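What an open day should show us about kitchen robots

Opinion

Skurno opened its workshop to the public on Thursday, and I went along with low expectations. I have been to enough of these things to know the pattern. There is a talk, there is a video with music under it, and then somebody switches on a machine that has been rehearsed until it can't go wrong. You leave with a tote bag and no idea what the thing would be like to live with.

This one was better than that, and I think the way it was run deserves some attention from anyone planning the next one.

The talk lasted 11 minutes. Then we were let into the room where the arm was set up and told we could stay as long as we liked. Work started at ten in the morning and kept going into the afternoon. People wandered in and out. I stayed for most of it, on a plastic chair, with a coffee I'd paid for myself.

What struck me first was how ordinary the gear on the table was. The pot was a small green electric one with a glass lid and a dial on the front, the sort you might find in a student flat. Skurno could have machined a lid with a big friendly handle and made its own life easier. A small round knob is what most of us have at home, so a small round knob is a fair test.

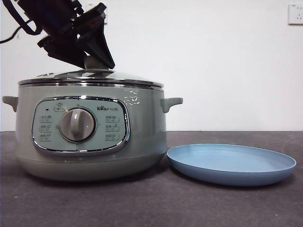 The gripper above the lid of the cooking pot at Skurno's open day.

Lids are a good thing to build a demonstration on. Everybody in the room has lifted one, and everybody has an opinion about how it should be done. A man behind me kept muttering "up, up" under his breath. When a machine sorts parcels in a warehouse, the public has to take the company's word for how hard it is. With a pot lid we can judge for ourselves, and that changes the mood of the place. People asked sharper questions than I'm used to hearing.

The speed will disappoint anyone raised on promotional videos. It was slow. I could have had lunch cooked, eaten and washed up in the time I spent watching. The staff said so plainly when asked, and they gave us figures I'd like to see more companies hand out. Over the past few months they had logged 776 attempts at their kitchen tasks, and 412 of those had finished without a person stepping in. That is a bit better than half. It isn't a number you'd print on a banner, but it was written on a whiteboard near the door where anyone could read it.

Compare that with the Peltudetti showcase I went to last November. We stood behind a rope, saw one task done once, and were ushered out past the merchandise. I asked how often it worked and was told the results were very encouraging. I still don't know what that means.

My other argument is about the small stuff. Companies like to show big, clear movements because they read well from the back of a room. Kitchens are mostly crumbs, packets, damp cloths and bits that stick to things. If a robot is ever going to be useful to an older person living alone, or to somebody with bad hands, it has to cope with the bits. I'd sooner spend an hour watching that than see another arm wave at a crowd.

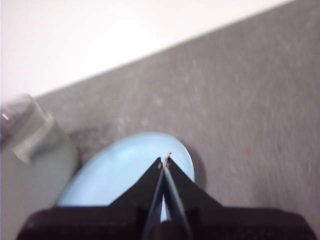

Osei, reading a draft of this column, disagreed with nearly all of it. A success rate on a whiteboard is still a choice about what to count, was the reply, and a company that picks its own tasks can be as open as it likes about the results. Who decided what "finished" meant? And was a lid put back crooked a pass or a fail?

Those are fair points, and I didn't ask either question on the day. I should have. I'd still take a number I can argue with over a brochure, and the next group to open its doors could do worse than print the definition beside the total.

There were about 67 of us through the room by the time I left, going by the sign-in sheet. Sikico has its own open day coming up, and registration is free. I've put my name down and I'll be asking about the lids.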